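Workshop > Groups > Gripper upkeep > Minutes > September

Gripper station upkeep meeting, September
Present: Aroha Henare (chair), Zulmira Macedo (minutes)
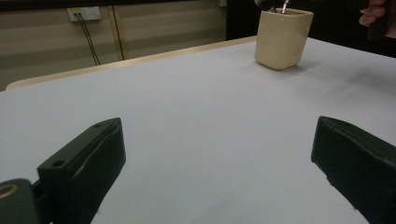 Photo: Z. Macedo / Hollis workshop

1. Last minutes
Accepted with one correction. The spare finger pair is stored in the Brumo drawer, not on the Pastora shelf as written.

2. Finger wear
Aroha went over the state of the two black fingers. There is a pale scuff line along an edge of the left one. She does not think it affects the grip and does not want the finger swapped for a mark alone. The tips are to be checked with the fingers closed on a strip of paper at the start of each shift. If the paper pulls out on one side, the finger is loosened, squared up and tightened again before any work is run.
Zulmira asked whether both fingers should be changed together when one goes. Agreed that they should. A new finger against an old one has given us an uneven close before - we lost most of an afternoon to it in the spring.

3. Screws
The finger screws had backed out again on the last check. Thread lock was used on only one side last time. Agreed to clean the threads on both sides and use the medium grade on all of them. Aroha will do this and mark each screw head with paint so that any turning shows. The mount is to be left alone until the finger screws have been through a full month.

4. Open width
The open width was reset after the last finger change and the old value was left in the settings file. As a result the station stopped with fault 913 each time it was homed. Zulmira has put the new value in and saved a copy under the name Durnetti, with the old file kept next to it. The station homed 16 times in a row with no fault. Item to stay open until the next meeting in case it comes back.

5. Table
The test table has faint smudges and some darker patches toward one side. Aroha would like it wiped before each calibration, with a damp cloth and no solvent. Zulmira said the marks do not bother the calibration as far as she can tell. Left that it will be wiped anyway.
The cream square cup stays as the standard test object. Its place is near the far edge of the table. Utensils may be left standing in it for reach tests but must come out before a grip test, as the weight changes with them in. The weight limit for grip tests was not settled.

6. Cables
Short discussion of cable checks. Plugs and cables are to be looked at with the power off, and the fingers are to be open and empty before power goes back on. Aroha will add both lines to the sheet.

7. Spares
We hold 2 pairs of fingers and 34 screws. Zulmira will order one more pair from Pastora. No need for screws at present.

Actions
Aroha - clean threads, thread lock, paint marks
Aroha - add cable lines to the check sheet
Zulmira - order fingers, watch for fault 913
Both - bring a figure for the weight limit

Next meeting at 2 p.m., same room, date to be sent out by Zulmira.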